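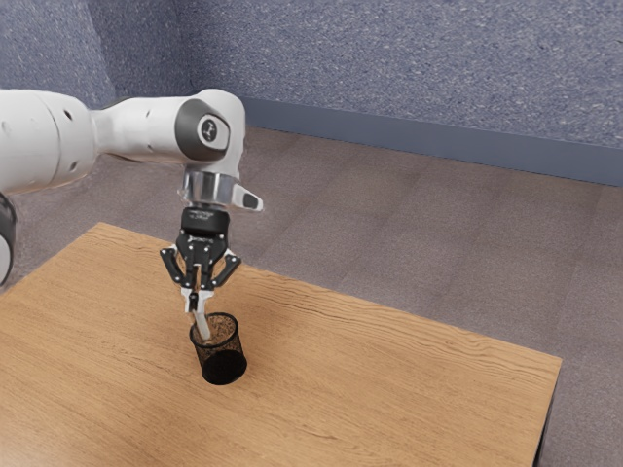 Ranger les stylos : nos astuces pour de bonnes démonstrations en simulation

Le pot à crayons, c'est notre exercice préféré à l'atelier ! Une table, un pot en maille noire, un objet fin et blanc à tenir au-dessus de l'ouverture : on croit que ce sera plié en dix minutes, et on y passe l'après-midi. Voici ce que nous avons appris en enregistrant 400 démonstrations pour le projet Ondieki.

Dégagez la table
Pour les 100 premières prises, gardez le pot seul sur le plateau. Les gommes, les tasses et les carnets viendront plus tard, quand le geste de base sera propre.

Variez le départ, pas la consigne
Déplacez le pot de quelques centimètres à chaque prise, tournez l'objet, changez la hauteur du bras. La phrase, elle, reste la même : « mets le stylo dans le pot ». Stella Lukumay note ses positions sur un bout de papier quadrillé, et je m'y suis mise aussi – un vrai bonheur pour repérer les coins de table oubliés.

Ralentissez au bord
Descendez en biais si ça vous arrange, mais marquez un petit temps quand la pointe arrive au niveau du rebord. Les prises où l'on fonce donnent un modèle qui cogne le pot (et qui insiste !).

Gardez les rattrapages
Un stylo qui accroche le bord, que l'on remonte et que l'on replace, c'est de l'or. Nous en avions jeté 27 au début, Victor Rashidi m'en parle encore. Étiquetez-les « reprise » et mettez-les dans un dossier à part. En revanche, si l'objet traverse la paroi du pot, poubelle : c'est le moteur physique qui a flanché.

Soignez le pas de temps
Avec une maille fine, remplacez la forme de collision par un cylindre creux tout simple. Le calcul va bien plus vite et les doigts de la pince cessent de trembler.

Relisez le jour même
Rejouez les prises en accéléré avant de fermer la session, et vérifiez que chacune se termine pince ouverte, bras remonté. Le lendemain, on ne sait plus pourquoi on avait hésité sur la prise 12.

Prochaine fiche en octobre : les couverts dans le tiroir – j'ai déjà hâte !

Elsa Hägglund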